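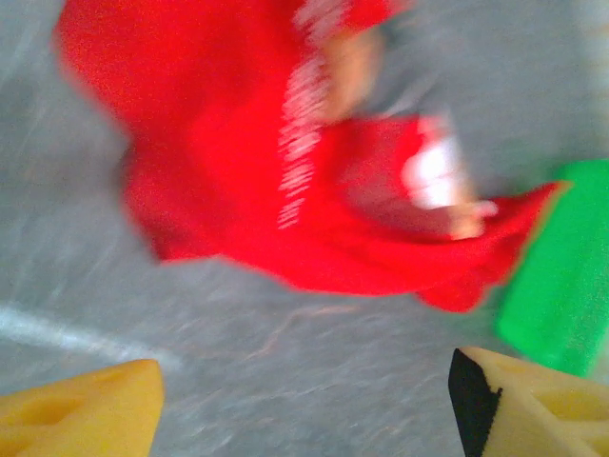
Red cloth on the shop floor.

To: Joredeo Woodshop list
Subject: Re: Loose tenons in the bench stretchers

On the list in August, a member wrote:

> I'm building the Tremov bench from the 28 inch plan and the stretcher
> tenons are coming out loose. The mortises were cut with a 3/8 inch
> bit in a plunge router, edge guide on one side only. Tenons were cut
> on the table saw against a stop block. Dry fit, I can rack the joint
> by hand. Two of the four are worse than the others. Is epoxy going
> to save this or should I start the stretchers over? The legs are
> already glued up in pairs, so I'd like to leave those alone.
>
> Also, the plan calls for a 9 degree splay on the legs and I left
> mine square. Does that change the shoulder cuts?

Don't start over yet. Measure first.

Put calipers in each mortise at the mouth and again as deep as the jaws will reach. With one edge guide, a router can wander away from the fence if you feed it in the wrong direction, and the slot ends up wider than the bit. If the mouth is wide and the bottom is close to 3/8, the router was tipping. If both readings are wide, it was wandering. If both readings are right, the mortises are fine and the trouble is in the tenons.

For the tenons, take a reading at the shoulder and another at the end. A taper toward the end usually means the stock lifted off the table or the blade was a hair out of square. I would check the two bad ones against the two better ones before touching anything. If they came from a different board, check that board's thickness too. A tenon cut by flipping the stock face to face picks up any difference in thickness between pieces, and picks it up in full.

As for the fix, you have enough material to pad the cheeks. Cut strips from the same species, grain running the same way as the tenon, and glue them to both cheeks so the tenon stays centered. Use plain yellow glue and a flat caul on each side. Leave them clamped for an hour and don't work them until the next day. Then trim back with a shoulder plane or a router plane until the joint goes together with hand pressure and a light tap at the end. If you pad only one side, the stretcher face will shift relative to the leg, and on that bench the tool tray sits on the stretcher, so it will show.

Epoxy will fill a gap, and it will probably hold. I still wouldn't use it there. The lower stretchers take the racking load every time you plane, and I'd want wood against wood on the long faces. If the gap is only at the ends of the mortise (the narrow, end grain sides), leave it alone. Those surfaces add next to nothing.

One thing about the router. A second guide on the far side of the work, locked so the base can't drift either way, takes care of most of this. The Trumonon base accepts two fences on the same rods. Mine came with only one and I made the other out of a maple offcut and two bolts. Plunge the two end holes first, then clear the waste between them in shallow passes, no more than 1/8 inch each.

On the splay: with square legs the shoulders are square, and you can ignore the angled shoulder drawing. The stretcher length does change. The plan measures shoulder to shoulder along a leg that leans out, so a square leg wants a shorter stretcher at the bottom. Take it directly off your own leg assemblies, clamped upright at the spacing you want at the top — don't work it out from the drawing.

The square version is also less stable front to back. I built mine that way, with a top 25 inches deep and 65 inches long, and it has not moved on me, but the top is thick and there is a full shelf of clamps below it.

Could you post the caliper readings when you have them? Someone here also asked for the Cáceres vise spacing, and I still have to dig out that sheet. I'll send it under its own subject line.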